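공유 40 댓글 5

작은 방의 벽과 바닥, 어두운 나무와 밝은 나무
발표자 노트
Vornmont 주민회관 강연, 2019년 6월 10일

시작 인사

안녕하십니까. 와 주셔서 감사합니다. 저는 한국어를 어른이 된 다음에 배웠습니다. 그래서 오늘은 종이를 보면서 천천히 말하겠습니다. 제 발음이 이상하면 손을 들어 주십시오. 부끄러워하지 않고 다시 말하겠습니다.

(물 한 모금. 마이크 높이 확인.)

제가 하는 일은 작은 방의 마감재를 고르는 일입니다. Nullar라는 작은 사무실에서 일하고 있고, 주로 오래된 집의 서재, 현관, 창이 하나뿐인 침실을 맡습니다. 큰 거실은 거의 해 본 적이 없습니다. 그러니까 오늘 이야기도 작은 방에 대한 이야기입니다.

첫째 이야기: 어두운 벽은 방을 좁게 만듭니까

가장 많이 받는 질문입니다. 책에는 보통 흰 벽이 넓어 보인다고 쓰여 있습니다. 저도 처음에는 그렇게 믿었습니다. 그런데 Mosisby에 있는 집에서 서재를 고칠 때 생각이 바뀌었습니다. 그 방은 북쪽에 있고, 오후가 되면 흰 벽이 회색으로 보였습니다. 손님은 이 회색을 아주 싫어했습니다. 우리는 벽에 짙은 호두나무 색을 썼습니다. 구석이 어디인지 눈이 잘 찾지 못하게 되었고, 방이 더 깊게 느껴졌습니다. 넓어졌다고는 말하지 않겠습니다. 깊어졌다고 말하고 싶습니다.

(여기서 잠깐 쉬기. 질문이 있으면 짧게 받기.)

어두운 벽을 쓸 때 제가 먼저 보는 것은 조명입니다. 천장 가운데에 등이 하나만 있으면 벽의 위쪽만 밝고 아래는 검게 됩니다. 낮은 스탠드를 책상 옆과 문 옆에 놓으면 나뭇결이 보이기 시작합니다. 빛이 옆에서 들어와야 결이 보입니다. 이것은 낮에 손전등으로도 시험할 수 있습니다. 견본을 벽에 세우고 불빛을 옆에서 비추어 보십시오. 정면에서 비추는 것과 많이 다릅니다.

둘째 이야기: 판의 방향과 이음선

나뭇결 판을 가로로 붙이면 눈이 옆으로 갑니다. 세로로 붙이면 위로 갑니다. 천장이 낮은 방에서는 세로를 권하는 사람이 많고, 저도 반은 동의합니다. 하지만 폭이 좁은 방에서 세로 줄이 많으면 조금 바쁘게 느껴집니다. 이런 방에서는 가로가 더 조용합니다.

이음선의 색도 미리 정해야 합니다. 벽이 어두운데 이음선이 밝으면 줄이 먼저 보입니다. 그것이 좋다는 손님도 있고, 싫다는 손님도 있습니다. 저는 견본 두 장을 붙여서 꼭 보여 드립니다. 한 장만 보면 이음선을 알 수 없습니다.

(다음 화면.)
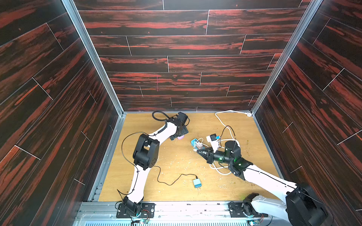
어두운 나뭇결 벽, 밝은 나무 바닥.
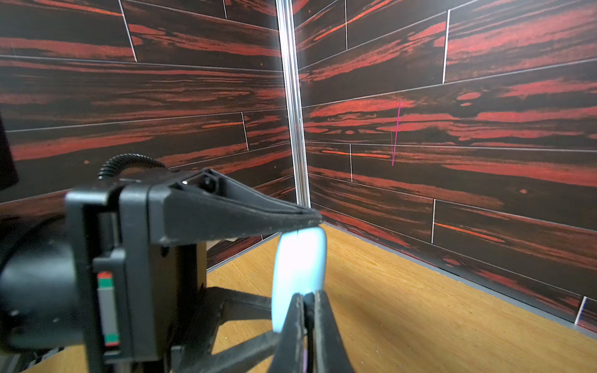
(화면을 넘기고 계속.)

셋째 이야기: 바닥은 무슨 색으로 합니까

벽을 어둡게 하기로 하면 손님은 바닥도 같은 색으로 하고 싶다고 자주 말합니다. 통일감이 있다는 이유입니다. 이해는 하지만, 저는 보통 한 번 말립니다. 벽과 바닥이 모두 어두우면 밤에 발밑이 잘 안 보입니다. 나이가 드신 분에게는 이것이 작은 문제가 아닙니다. 밝은 바닥은 낮에 창에서 온 빛을 다시 위로 보내 줍니다. 벽 아래쪽이 조금 따뜻해 보이는 것도 이 빛 때문입니다.

밝은 나무라고 해도 색은 여러 가지입니다. 꿀색, 모래색, 회색이 섞인 색이 있습니다. 벽에 붉은 기운이 있으면 꿀색이 잘 어울립니다. 벽에 푸른 기운이 있으면 모래색 쪽이 편합니다. 꿀색을 푸른 벽 옆에 놓으면 바닥이 갑자기 노랗게 보일 수 있습니다. 저는 이 실수를 제 집에서 했습니다. 지금도 그 방에 들어갈 때마다 노란 바닥을 봅니다.

(웃음이 나오면 기다리기. 안 나오면 그냥 계속.)

걸레받이에 대해서도 한마디 하겠습니다. 걸레받이를 벽 색으로 하면 벽이 바닥까지 내려온 것처럼 보이고, 바닥 색으로 하면 바닥이 조금 올라온 것처럼 보입니다. 작은 방에서는 저는 벽 색을 고릅니다. 흰 걸레받이는 어두운 벽 아래에서 줄처럼 강하게 보이기 때문에 손님이 특별히 원할 때만 씁니다.

넷째 이야기: 관리

어두운 벽은 손자국보다 먼지가 더 잘 보입니다. 특히 가로 이음선에 먼지가 앉습니다. 마른 솔로 위에서 아래로 쓸어 주십시오. 젖은 천을 먼저 쓰면 먼지가 홈 안으로 들어가고, 나중에 빼기가 어렵습니다. 밝은 바닥은 반대입니다. 작은 부스러기는 잘 안 보이고, 검은 신발 자국이 잘 보입니다. 의자 다리에 천을 붙이는 일을 잊지 마십시오.

기름 마감을 할지, 바니시 마감을 할지 묻는 분도 있습니다. 기름은 보기에 부드럽고, 긁힌 자리만 고칠 수 있습니다. 대신 가끔 다시 발라야 합니다. 바니시는 손이 덜 가지만, 한 번 벗겨지면 넓게 갈아야 합니다. 아이가 있는 집의 바닥이라면 저는 무광 바니시를 말씀드립니다. 벽은 손이 많이 닿지 않으니까 기름도 괜찮습니다.

다섯째 이야기: 견본을 집에서 보는 방법

가게의 불빛과 집의 불빛은 다릅니다. Virk 견본 상자를 빌려 가시는 분은 아침, 오후, 밤에 한 번씩 보아 주십시오. 견본은 벽에 세워서 보아야 합니다. 책상 위에 눕혀 놓고 보면 벽 색이 더 밝게 느껴집니다. 바닥 견본은 반대로 꼭 바닥에 놓고, 서서 내려다보십시오. 앉아서 보는 것과 색이 다릅니다.

사진을 찍어서 가족에게 보내는 분이 많은데, 휴대전화는 어두운 색을 마음대로 밝게 바꿉니다. 그래서 사진만 보고 정하면 나중에 싸움이 됩니다. 제 손님 부부가 그랬습니다. 남편은 사진 속의 갈색을 골랐고, 아내는 벽에 세운 검은색을 골랐는데, 두 분이 고른 것은 같은 견본이었습니다.

(시간 확인. 질문까지 합쳐서 최대 90분. 늦었으면 다음 부분은 짧게.)

비용 이야기

가격은 자세히 말하지 않겠습니다. 집마다 벽 상태가 다르기 때문입니다. 다만 판을 사는 돈보다 벽을 평평하게 만드는 돈이 더 클 수 있다는 것은 기억해 주십시오. 오래된 벽은 가운데가 나온 경우가 많고, 긴 판을 가로로 붙이면 그 부분에서 틈이 생깁니다. 견적을 받을 때 바탕 작업이 들어 있는지 꼭 물어보십시오. 종이에 쓰여 있지 않으면 들어 있지 않다고 생각하는 편이 안전합니다.

질문 시간에 나올 것 같은 것

월세 집에서도 할 수 있는지: 못을 쓰지 않는 방법이 있지만 먼저 집주인에게 글로 허락을 받으십시오.
한쪽 벽만 어둡게 해도 되는지: 됩니다. 문에서 들어올 때 바로 보이는 벽이 좋습니다.
천장도 칠해야 하는지: 벽이 아주 어두우면 천장은 순백보다 조금 누런 흰색이 부드럽습니다.
욕실에 나무 판을 쓰는 것: 제 전문이 아닙니다. 모른다고 대답하기.

마지막 안내

견본 상자는 뒤쪽 책상에 있습니다. 가져가실 분은 이름을 적어 주시고, 7월 모임 때 돌려주시면 됩니다. 7월에는 커튼과 창틀 색에 대해서 이야기할 예정입니다. 천천히 들어 주셔서 감사합니다.

조회 1,563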